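From: Zeyu Tang
Date: December 6, 2023
Subject: Re: [wiren-users] gripper opens early over the sink

Hi all, and thank you so much for the quick replies, I really didn't expect any before morning!

> Are you sure it's a drop and not a bad place target? We had
> something like this in the Jiremside kitchen after the Goltau
> update, and it was the plate frame that had moved. Also, is the
> cabinet shelf reach part of the same run, or do you test it apart?

Same run, same kitchen. The wall cabinet over the faucet comes up in the same episodes, and I've never had an early release there, which is partly why I took so long to believe the log. The lower shelf is set up the way it was in February, with the little red box left of center. 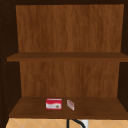 So I went back and replayed 300 episodes with the release check turned on, and the check fired in 3 of them. I know that sounds tiny, but in each one the finger command goes to open while the arm is still traveling, and on a real arm over a real sink I'd call that a safety problem and not a nuisance. Episode 539 is the one to look at if you only have time for one (the other two are messier, with a slow wrist on top of everything else).

I did check the plate frames, as suggested, both the one for the plate in the basin and the one for the plate on the counter behind it. They agree with the config to the last digit.

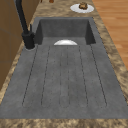
My best guess now is the timeout in the Stüber grasp module. It's set to 3000 ms, and when the planner takes a long way around the faucet the move can run past that, at which point the module seems to decide the grasp is stale and lets go. I haven't proven it. If somebody who knows that code could tell me whether a timeout is supposed to open the fingers or hold them, I'd be very grateful, and I'd much prefer hold!

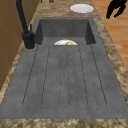 Sink and drainboard, gripper at upper right, nothing in contact.

Until then I've switched off the sink tasks on our hardware and would gently suggest you do the same. Logs on request, just write to me off list.

Warmly,
Zeyu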